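## Setting up your comic archive (part two: the jump menu)

Right, you've got Okedov installed and your first few pages uploaded, so now readers need a way to get about. I put this off for ages with my own comic, Hiltness, and by the time I gave in I had 213 strips and no way to reach any of them except clicking "back" over and over. Please do it sooner than I did!

1. Open **Archive > Navigation** and tick **Show jump menu**. It's off by default, which I still find odd.
2. Pick a label style. I use number plus title ("#10 - Drolamance"), but plain numbers are fine if you never name your strips.
3. Choose **Oldest first** or **Newest first**. Long stories want oldest first. Gag strips can go either way.
4. Press **Rebuild list** and wait for the green tick. Don't close the tab while it's working.
5. Visit your site in a private window and try the menu on a phone as well as a proper screen.

> **Note:** Titles longer than two lines get chopped on small screens. The full title still shows on the comic page itself, so I only shorten the real whoppers.

> **Caution:** Renumbering changes the web address of every strip after the one you moved. Old links will break unless **Keep old addresses** is ticked first. I learnt this in March, when I slipped a guest strip into the middle of the Yen chapter and upset a fair few people with bookmarks.

### Filler pages and extras

Sooner or later you'll post something that isn't a comic — a sketch, a holiday notice, a thank-you note. You can keep these out of the numbering:

1. Open the post and set **Type** to **Extra**.
2. Leave the number box blank. (Typing a zero isn't the same thing, it'll go to the top of your list.)
3. If there are two pictures, put them in one post and add a short caption.

Two trays on a white table, then a small ball by the blue one:

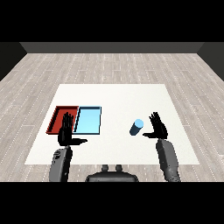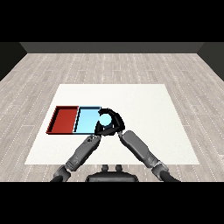 4. Save, then press **Rebuild list** again. Extras get their own little heading at the bottom of the menu.

If your archive is really big, split it by chapter. The menu holds up to 2,000 entries, and anything past that is left off without a warning. A reader of mine runs an archive with 2,724 pages and had to sort the whole lot into chapters before the last ones would show up. To split yours, go to **Archive > Chapters**, add a name and a starting number for each one, and tick **Group menu by chapter**.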